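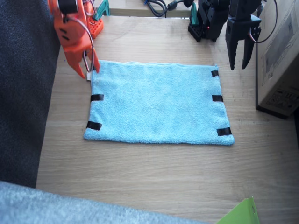 My two arms and the blue towel, with black tape on the side edges

Teaching two small arms to fold a towel by hand — how do I get my demonstrations to agree with each other?
Posted by goicoechea_garage

Hello all! I have a pair of little desktop arms, one orange and one black, and I steer them by remote control to show them how to fold a towel. I've saved 28 demonstrations so far, and I'm a bit embarrassed by how different they are. Sometimes I take hold of both corners together, sometimes the left one goes first, and sometimes I dither over the cloth for ages before closing the fingers. The policy I trained in Mutero dithers too, bless it. Should I throw these out and start over, or just keep adding more?
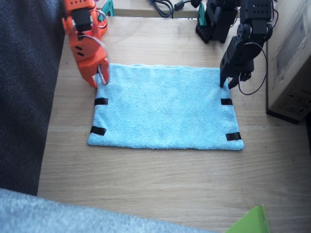 I should say I'm doing this alone in the evenings, so a fresh start would cost me most of a week. Any advice is welcome, even the blunt kind!

Kolbrún Norðdahl
Please don't throw them all out! I went through the very same thing with napkins last July, and I kept the tidy ones and let the rest go. Watch them all back with a cup of coffee and pick one way of doing it (say, both grippers down at the same time, pinch, lift, carry toward you, let go). Write it on a card and stick to the card. The long pauses hurt me most, so if you need to think, think before you press record. Start with the towel in a slightly different spot each time, though, or the arms will only ever learn the one spot.

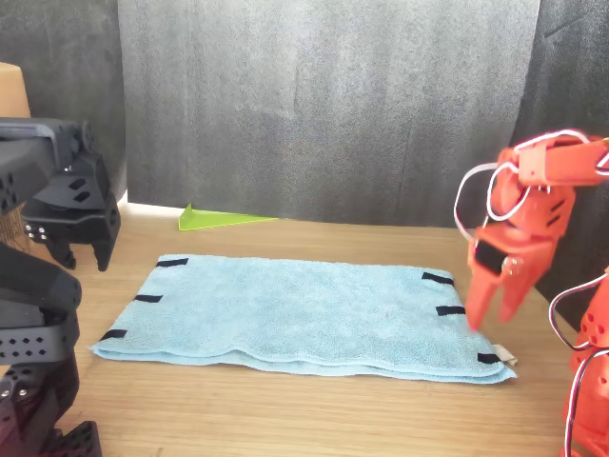

Also, do practice the whole fold five or six times before you record any of it. My hands were always clumsy for the first few, and on Monday nights they were clumsy all the way through — so I stopped recording on Mondays. After I cleaned mine up I had about 60 good ones, and that got me a decent first fold.

hollix_fan
just record more. I have 1,077 and it works ok

skokwood
Check that both arms are recording on the same clock. Mine were 2 frames apart and I blamed my hands for a month.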